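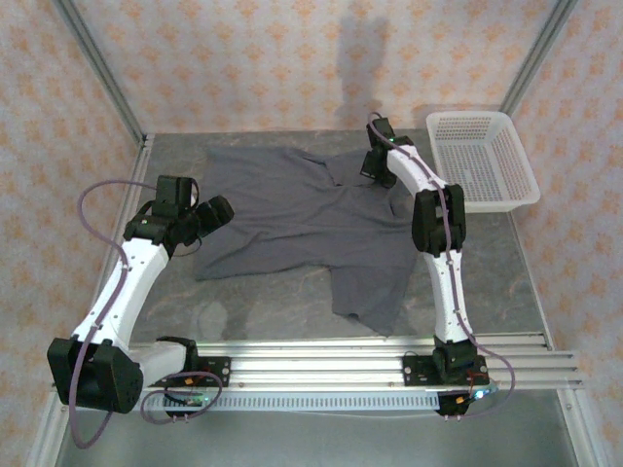
Slide 1: Start flat

Good morning. I'm Maeve Hennessy and I look after returns at Quinlan, so I spend a lot of my time with other people's T-shirts. Twenty minutes on folding, then Colm Keane takes over for packing and labels.

Leave the slide up while people find seats.

Dark grey short-sleeved shirt, laid out with the hem to the left. Point out the wrinkles running across the middle. They are shallow, and a flat hand will deal with most wrinkles like that. Then point to the crease beside the upper sleeve. A crease at a sleeve needs lifting and laying down again. Pressing on it only sets it harder.

Ask the room: what would you fix first? Most people say the middle. I do the sleeves.

Slide 2: Order of work

Sleeves out to the sides. Open up any small fold in the cuff with a finger.
Hem straight, both layers together.
Collar end last. Small folds there get missed, and they show through the bag.
Smooth from the centre outwards.

Pause here. Hand round the two practice shirts, one cotton, one the Brulano blend. The blend slides about more, so tell the back row to use less pressure.

Slide 3: The fold

One side in to the middle, sleeve turned back on itself. Same on the other side. Hem up to just short of the collar, then in half. Finished width is 26 cm, to suit the Rulleo bags. Don't go over 200 shirts in a shift without swapping tables with someone.

If anyone asks about the folding board from Pakska: fine for plain tees, too wide for children's sizes. We keep 9 at the Quinlan site and they can be borrowed.

Slide 4: Dark colours

Lint shows more on dark grey than on white. Wipe the surface down before each batch. Roller on the front only, after the last fold.

Take two questions, then hand over to Colm. He needs the clicker and the box of labels under the lectern.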